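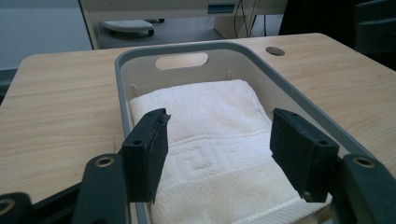 Nusrat Marikar wrote to us after the last newsletter that she does not understand why the Barden guest rooms still change towels every day, when most of the guests stay for four nights and at home use the same towel the whole week. She asked if we could let the guests decide.

We talked about her letter at the house meeting and the answer is yes. From September the towels in all 27 rooms will be changed on request. A guest who wants a fresh one leaves the used one on the bathroom floor, and a towel that hangs on the hook stays where it is. On the day of departure everything goes to the wash as before.

Some numbers, so that you can see what we are speaking of. In the last month we sent 571 bath towels to the Flandudier laundry. Rajitha Biswas looked through the delivery slips and found that a big part of them came from rooms where the same guest slept the night before and the night after. Flandudier charges us by the piece, and the price per piece went up in the winter.

There was also a different opinion. Sajib Abeysekara is afraid that older guests will not read the card in the bathroom and will think we forgot them. This is a fair point. The reception will therefore say it in words at check-in, and the card will be printed in larger letters than the present one, which is difficult to read also for me.

Bed linen is not touched by this change. Kitchen towels and the cloths in the breakfast room are still changed daily, please do not keep them longer even if they look clean.

One request to the staff on the upper floor: the white towels with the woven border should be washed without softener. With softener they become nice to touch but they take the water badly, and two guests have complained of it. Bottles of softener that are already open can go to Shiuli Munshi for the curtains.

Questions about the new cards go to Thilini Majumder at the reception, before the text is sent to the printer.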